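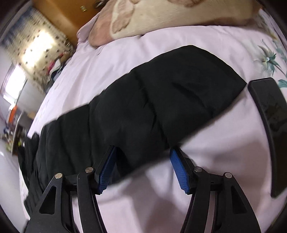

# Hand-held gripper: setup and upkeep

Search this repository Go

This README covers the hand-held grippers used for the Jaramillo garment recordings. It deals with the tool itself: how to put one together, check it before a session, and change the parts that wear. File formats are in a separate document, FORMAT.md.

Last revised 25/07/2026 by Rocío Espinoza.

## Parts

- Two jaw assemblies, left and right. They are not interchangeable.
- Outer links and inner bars, joined by silver pivot pins.
- Black fingertips with blue ribbed pads on the inner faces.
- Handle and trigger.
- Camera mount and cable clip.

## Before a session

1. Open and close the jaws ten times with nothing between them. Any grinding usually comes from lint around a pivot pin. Brush it out dry.
2. Close the jaws slowly and look at the tips from the side. They should meet flush. If one rides higher, loosen the pin at that fingertip, square it up and tighten again.
3. Wipe both pads with a damp cloth and let them dry.
4. Run `jawcheck --full`. Fully open should read 2047. If it reads lower, see Zeroing.
5. Record one short clip and confirm that both fingertips are in view with the jaws open.

## Zeroing

Take your hand off the trigger and let the jaws open fully. Run `jawcheck --zero`, then repeat step 4. If the reading still comes up short, the encoder magnet has probably slipped. Do not file the stop to make up the difference. Cameron Jardine did this on tool 2 and the link had to be replaced.

## Pads

Black quilted clothing is hard on the pads. The jaws slide on the shell fabric before they bite, and the ribs wear down at the upper tip first. Change both pads together, even when only one looks worn.

- Peel the old pad from the tip downward.
- Clean off the glue with alcohol.
- Fit the new pad with the toothed end down and press for a full minute.
- Leave it overnight before use.

Spare pads are in the Korkilville cabinet, second drawer. The Ollatier pads in the same drawer are thicker and stop the jaws from closing fully. Please leave them alone until Veronica Tănase has finished the new fingertip.

## Pivot pins

No oil. It ends up on the clothes and the bedding. Use the dry lubricant pen, one touch per pin, then work the jaws and wipe off the excess. A pin that turns along with its link is worn and needs replacing.

## Known problems

- Loose threads can wrap around the inner bars. Cut them out, don't pull.
- The trigger spring on tool 2 is weak. A replacement is due in August.
- `jawcheck` fails without a message if the Simeo logger is already running. Stop the logger first.

## Contact

Hardware: Yesenia Huerta. Scripts: Brisa Palacios. Open an issue with the tool number and the `jawcheck` output pasted in.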